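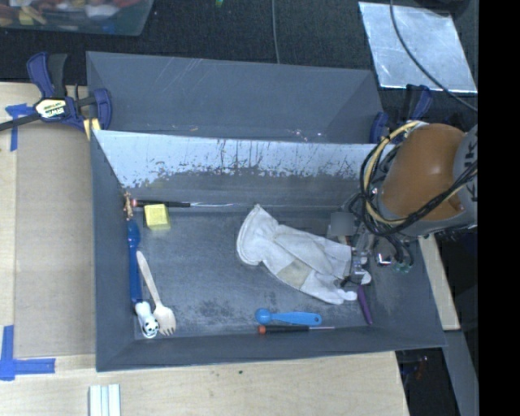 4.2 Mixed bins and what stays in them

The second group of containers in our survey are the mixed bins. By this we mean open bins that have no label, or a label that no longer agrees with the contents, and in which tools, clothing and small parts lie together. In the three workshops that took part (Protside, Trullow and the repair hall at Holtodier) we opened 201 bins in total, and 36 of them were mixed according to this definition. The first round was made in August and the second ended on October 19, 2024.

The workers do not think of the mixed bin as a storage place. When Conceição Gouveia asked them where a certain tool was kept, they named a drawer or a wall hook, also in cases where the tool was lying in the bin at that moment. The bin was "where it is now". We found this difference between the kept place and the present place in all three workshops, and it was strongest at Trullow, where the wall hooks are far from the benches.

Textile objects need a separate comment. A work glove is light, but it takes much more of the floor of a bin than a hand tool does, and it changes its shape each time it is put down. In Figure 5 the white glove lies diagonally and is by far the largest object in the bin, while the long screwdriver is against the far wall and the yellow block sits in the corner region near it. A glove which lies flat can also cover small parts completely. For this reason we lifted every textile object before the contents were recorded, and put it back afterwards as near as possible to its first position. Single gloves were more frequent than pairs. We did not try to find the missing one, although at Protside the workers sometimes did this for us.

Long tools showed another pattern. Screwdrivers and files were often found along a wall of the bin and parallel to it. Two explanations are possible: the person places the tool there to leave the middle free, or the tool rolls until the wall stops it. Our records do not let us decide between them, and we prefer to leave the question open.

The condition of the bin itself was noted on the form under "surface", with the values clean, scuffed and heavily scuffed. The front bin in Figure 5 has a heavily scuffed light band on the far inner wall and dark worn patches on the floor. Such marks were recorded but not used as a measure of age - bins are moved between benches, and nobody could tell us when a given bin was bought.

Over both rounds the complete list has 3129 entries, of which about 700 come from mixed bins. Loose debris was not entered as an object. The coding was done by Idalina Valente and then checked by the second author with the same form. Disagreements concerned mostly the class "block", which we had not defined well enough in the first round, and which was divided into "spacer" and "other block" before the second one.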